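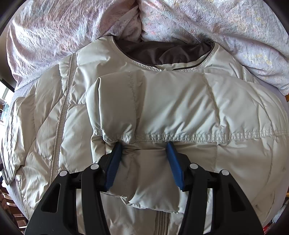 How small should a down jacket be folded if it's going to sit in a drawer until November? Only as small as the drawer needs — four layers deep is plenty, and anything tighter belongs in a travel bag.

Tuesday, after lunch. Folding day again. I did the collarless jackets on the bed because the bench is still covered in Brondska samples, and I like the bed better anyway (softer, and the nylon doesn't skate around so much). Face up, spread flat, hem brought up over the chest. It makes a fat pillow of a fold and you just have to live with that for a minute. I leaned on the first one with both forearms, counted to 20, and got it down to something that would go in the box. Then I let go and watched it come right back up!

What I keep fighting is the zipper. If the bottom half goes up crooked, the teeth end up on a slant and the whole package wants to roll to one side. Lining up the zipper before I touch the sleeves fixes most of it. Sleeves last, then, on this style. I know the sheet on the wall says sleeves first, and for the Sirkance parkas I still agree with the sheet.

Box check: the 33 cm box takes 2 jackets if they're pressed, one if they aren't. The 65 cm one is too long for these and they slide around in it, so I put it back on the shelf for the Yagi blankets.

Tried the Fusasov cotton bags too. Nice bags, breathe well, but the drawstring is stiff and it left a crease across the baffles on the one I'd stored overnight. Shook it out and most of the crease went. I'd like to see what a whole week does before we order more.

Still to do: fold one with the zipper open and see if the air gets out faster. Also find the lint roller, the good one. And somebody please write the new fold order on the sheet, my handwriting is terrible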